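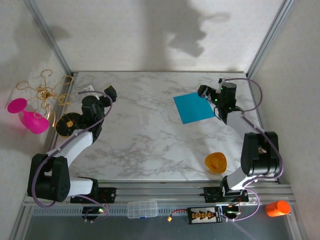
Issue 8 – Page 7

STANSIDE TABLE SET
Set-up and care guide

Section 3: Laying out the top, the coloured ware and the wire tree

Read Section 2 (Unpacking) before you start. The top must be level and fixed down before anything is placed on it. If your set came with the Brokov wire tree, leave it in its sleeve until step 3.3.

3.1 Preparing the tabletop

The top has a white surface with a grey marble pattern. The pattern has no front or back, so the top may be turned whichever way suits the room.

1. Wipe the surface with a soft cloth wrung out in warm water and a little dishwashing liquid.
2. Wipe again with clean water.
3. Dry with a tea towel. Do the edges last.
4. Run your hand over the surface and feel for grit. Grit left under a cup or a bowl will scratch the top the first time the piece is pushed sideways.
5. Peel back the corner of any film that is still on the surface. Pull it off slowly at a low angle.

Note: A faint haze can remain after the film comes off. It goes after two or three ordinary cleans. Do not try to polish it out.

Caution: Do not use scouring powder, steel wool, bleach or methylated spirits on the top. Damage from these is not covered.

Keep the top at least 600 mm from a heater, cooktop or open fire. This applies even when the heater is used only for short periods.

3.2 Setting out the coloured ware

The coloured pieces are supplied in mixed colours. Stanside does not match colours between cartons, and a carton may hold a cup in one shade of orange and a bowl in a slightly different one. If you bought more than one set, open all the cartons before you begin and sort the pieces by colour on a clean towel.

1. Wash every piece by hand before first use. Stand the pieces on a rack until dry.
2. Put down the flat square sheets first. They can be laid straight to the table edge or turned so that a corner points toward the guest.
3. Place bowls next, toward the middle of the table.
4. Place cups to the right of each sheet, with room for a hand between the cup and the table edge.
5. Place stemmed glasses last. They are the tallest of the ware and the lightest for their height, and they go over easily when someone reaches across.
6. Walk around the table once and check that nothing overhangs.

Note: The sheets are not coasters. A wet cup stood on a sheet overnight may leave a ring on both the sheet and the top.

Note: Translucent colours look darker over a dark surface than they do over white. If a piece seems the wrong shade out of the carton, put it on the tabletop before you contact us.

Caution: The ware is for cold and lukewarm food and drinks only. Do not pour boiling water into it, and do not put it in a microwave or an oven.

Cups and stemmed glasses may be laid on their sides for a short time while you clear or rearrange the table. Lay them well in from the edge, or on the floor against a wall where they won't be stepped on. A cup on its side will roll in an arc toward its base, so allow for that when you choose the spot.

Small jars for sugar, spices or sauce can go toward one side of the table. Any jar used with the set should have a smooth base. Unglazed pottery will mark the surface – put felt dots under it or leave it on the bench.

3.3 Standing the wire tree

The Brokov tree is a decoration in gold-coloured wire with curled, looping branches. It stands on a round black base. The branches are packed folded in toward the trunk and have to be opened by hand.

You will need a clear, well-lit surface and a towel. Allow 8 minutes or so the first time.

1. Slide the tree out of the sleeve base first. Do not pull on the branches.
2. Stand it on the towel.
3. Starting with the lowest branches, hold the trunk firmly in one hand and ease each branch outward with the other. Bend near the trunk, never at the curl.
4. Work upward. Turn the base as you go so that the tree opens evenly.
5. Step back and look at it from table height. Adjust any branch that crosses in front of another.
6. Straighten the ornaments so they hang or sit clear of the wire.

Caution: The wire ends are trimmed but can still scratch. Keep the tree at arm's length while opening the top branches, and don't let small children handle it.

The tree can be used on the tabletop or off it. On a small table we suggest standing it off to one side, in a back corner near the wall, where it can be seen from most seats and doesn't take up eating space. Leave about 210 mm between the tree and anything that moves or swings, such as a door or a curtain.

If the tree won't stand upright:

– Check that the base is flat on the surface and not resting on a cord or the edge of a rug.
– Check that the branches are not all opened to one side. A lopsided tree will lean and may fall.
– Bend the trunk back to vertical with both hands, close to the base. Do this once only. Wire that has been bent back and forth in the same place will break.

Note: A tree that is knocked over often loses its shape before it loses any parts. Loops that have tangled can be separated with the handle of a teaspoon. Take your time and begin with the outermost loop. 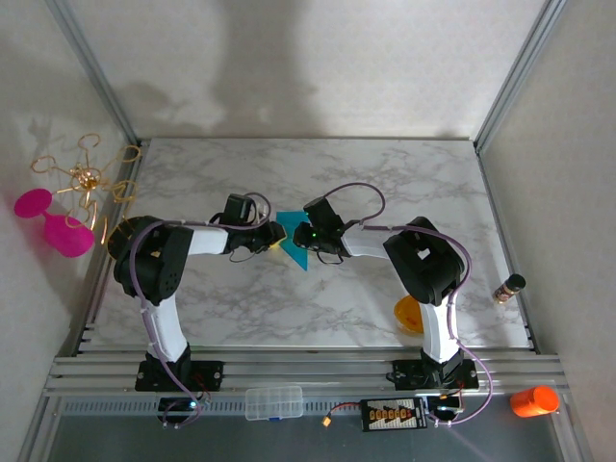 Can the wire tree be leaned against a wall if there is no room to stand it?

It can be leaned for a few days, but the loops on the wall side will flatten under the weight. Keep other pieces from resting on the wire, and stand it up again as soon as you have the space.

3.4 Clearing the table

Clear in the opposite order to setting out.

1. Take away the stemmed glasses and cups.
2. Take away bowls, emptying them first. A full bowl slid across the top leaves a smear that is hard to see until it has dried.
3. Put lids back on jars before lifting them. Hold the jar by the glass and not by the lid.
4. Lift the flat pieces by one corner. If a piece clings to the surface, slip a sheet of paper under it. Do not use a knife.
5. Wipe the top down as in 3.1.

Small pieces are easily missed at the end of an evening. Look along the edges of the table, behind anything tall, and on the floor beside the wall. Yellow and clear pieces in particular can be hard to find in the evening.

Caution: Do not stack wet ware. Cups stacked wet will grip one another and can crack when they are forced apart. If two cups have stuck, stand the lower one in warm water and wait before twisting gently.

3.5 Washing and drying

Hand washing is recommended for all coloured ware. The top rack of a dishwasher may be used on a short, cool program, but the magenta and teal pieces will lose some of their colour over time and we don't replace faded items.

1. Rinse off food straight after use. Tomato, turmeric and beetroot stain.
2. Wash with a soft sponge.
3. Rinse in clean water.
4. Dry stemmed glasses with the bowl in your hand. Twisting the bowl while holding the foot is the usual cause of a snapped stem.

The wire tree must not be washed. Dust it with a dry paintbrush or a hair dryer set to cool. If it has been splashed, dab it dry at once, paying attention to the point where the trunk meets the base.

Dark pieces with a gold rim need more care than the rest. Wash them separately, never in a dishwasher, and keep lemon juice and vinegar off the rim.

3.6 Storage between uses

Use the original carton if you still have it. Otherwise, any rigid box with a lid will do. A clear plastic box with compartments is handy for ornaments, felt dots and other small parts.

1. Pack the bowls at the bottom.
2. Wrap each stemmed glass in paper and lay it flat. Don't stand other items on the foot.
3. Put the flat pieces upright along one side of the box.
4. Fold the tree branches up and inward, starting with the top ones. Slide the tree into its sleeve with the base last.
5. Write the contents on the end of the box.

Store in a dry cupboard. A shed or garage is suitable in winter but not in summer, when the ware may warp. Keep the box out of direct sun.

Note: If the tree sleeve is lost, a tea towel wrapped loosely and pinned will serve. Plastic wrap is not suitable, as it catches on the curls.

3.7 Replacement pieces

Cups, bowls and stemmed glasses can be ordered singly. Colours depend on stock, so give a second choice with your order. Ornaments are sold by the packet. The black base and the wire trunk are joined at the factory and can't be bought separately.

Have the carton label in front of you when you order. The colour code is on the second line, after the set name. Sets packed before March 4, 2018 have no colour code, and for these you will need to send a photo of the piece in daylight against a white background.

Section 4 covers the bench seats and the optional side shelf.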